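6月18日(月) 作業ノート 藍の還元建て、ヒスリッツ染料の試験

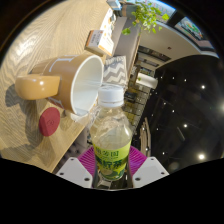

先週仕込んだ藍の小甕は、朝の時点でpHが下がりすぎていた。前回のノートでは10.8で止めたつもりだったが、測り直すと10.1しかない。消石灰の袋の口がゆるんでいて、湿気で固まった部分をそのまま量ったのが原因だと思う。固まりを乳鉢でつぶして足し、静かに混ぜて昼まで置いた。液の色の呼び方がクーシストさんと毎回食い違うので、今日から身近なもので言うことにした。上澄みをビーカーに取ったときの目安は、写真のレモンティー(ラベルに「柠茶」とあるもの)の中身のような、ごく薄い黄色みまでを「薄い」、それより濃い黄を「普通」、緑がかったら「戻り」と書く。ラベルの濃いほうの緑くらいになったら染めない。

午前 糸の下準備

綿糸は双糸、かせ5本。前回まで中性洗剤で洗うだけにしていたが、水をはじく箇所があり、染めむらの位置とだいたい重なっていた。今回はソーダ灰で煮た。沸いてから弱火で1時間。煮汁は茶色くなり、思ったより汚れが出た。すすぎは湯から始めて水へ。いきなり水に入れると表面に浮いた油分が戻るような手触りになるので、ここは急がないこと。

かせの綴じ糸は四か所、8の字でゆるく。きつく綴じた前回のかせは綴じ目が白く残っていて、カンクーネンではなくキンヌネンさんの織り見本で緯に出てしまった(名前を書き間違えた。消さずに残す)。本人は気にならないと言っていたが、無地の布なら目立つ。次からは綴じ糸を途中で一度ずらすことも考える。

昼 甕の状態

13時に再測定、pH 10.7。液温は24度で少し低い。湯煎で27度まで上げた。表面の膜は紫がかった金属光沢、泡は中央に少し。上澄みは「普通」。においは先週より弱い。ハイドロの追加は見送った。

甕の底の沈殿が前より高くなっている。消石灰を足したぶんもあるが、糸が沈殿に触れると粒が付くので、ステンレスの網を底から持ち上げて固定した。針金は細いほうだとたわむ。太いほうを使うこと。引き出しの二段目にある。

午後 浸染

前もって糸を湯に通し、しぼってから入れた。浸け時間は毎回2分、空気酸化は5分、これを基本にした。かせごとの回数は次のとおり。

かせ1 一回
かせ2 二回
かせ3 四回
かせ4 六回
かせ5 六回、ただし三回目のあとで一度水洗い

かせ1は引き上げ直後は黄緑で、空気に当てるとすぐに青くなった。かせ3までは順調。かせ4の五回目あたりから色の進みが遅く、液が疲れてきたようだった。上澄みを見ると緑がかっていたので「戻り」とし、20分休ませてから六回目に入れた。休ませた効果かどうかは分からないが、六回目のあとは見てわかるくらい濃くなった。

かせ5の途中水洗いは、クーシストさんの案。表面に乗っただけの染料を落としてから重ねたほうが堅牢度が上がるのではないか、という話。ぬれている段階ではかせ4とほとんど差がない。わずかに赤みが少ないようにも見えるが、窓際と蛍光灯の下で印象が違うため、乾いてから判断する。

しぼり方について。手袋が新しく、指先が余ってうまくしぼれなかった。液面の上で高くしぼると泡が入るので、甕の縁の内側に手を下げて、液面すれすれでしぼる。わかっていても後半になると手が上がってくる。

酸化と洗い

竿にかけて、途中で二度かせを回した。回さないと竿に当たっている部分が遅れる。夕方まで風がなく、乾きは悪い。洗いは水を三回替え、最後だけ酢をごく少量入れた。かせ1からかせ3は三回目の水がほぼ透明。かせ4はまだ青かったのでもう一回。かせ5は三回で止まった。途中で洗っているので当然かもしれない。

綴じ目の白残りは、かせ2に一か所、かせ5に一か所。前回よりは少ない。

ゲセルムの媒染見本について

トゥオミネンから届いた媒染済みの羊毛見本(商品名ゲセルム)は、今日は手をつけていない。藍には媒染が要らないので、使うなら玉ねぎの皮か茜のほうになる。袋に入れたまま棚の上段に置いた。日の当たる側には置かないこと。送り状の金額は3,320で、糸の予算のほうにつけた。

キンヌネンさんからは、藍の下染めに黄を重ねて緑を出したいので、かせ2くらいの薄さの糸がもう少し欲しいと言われている。順番として藍が先か黄が先かは意見が分かれた。綿だと黄の媒染に手間がかかるため、私は黄を先に染めて、最後に甕に一回だけ入れるほうがよいと思う。ただ、アルカリの甕に入れると黄が変わる可能性がある。小さい端切れで両方試してから決める。

甕の後始末

17時、pH 10.5。ふすまを煮た汁を少量足して混ぜ、ふたをした。ふたの下に布を一枚はさむ。保温の毛布は夜だけ。ラベルにある甕の番号が青く染まって読めなくなっていたので書き直した。

ダロヴの電子温度計は表示が一度ほど高く出る。ガラスの温度計と並べて確認した。上に書いた液温はガラスのほうの値。前回のノートの液温はダロヴで測ったものなので、そのつもりで読むこと。

次にやること

乾いたかせを番号順に並べ、自然光で色を見る。見本帳にはかせごとに短く切って貼り、残りは織り用に巻く。
かせ4とかせ5で摩擦の試験。白い綿布で乾いた状態とぬれた状態の両方。
消石灰は密閉できる瓶に移す。瓶の空きがなければ買う。
黄と藍の順番の端切れ試験。玉ねぎの皮は冷凍庫の下の段。
手袋はひとつ小さいサイズを頼む。

追記。帰りがけに竿の下を見たら、かせ4から青い水が床に垂れていた。洗いがまだ足りない。明日の朝もう一度洗い、そのあとで摩擦試験に回す。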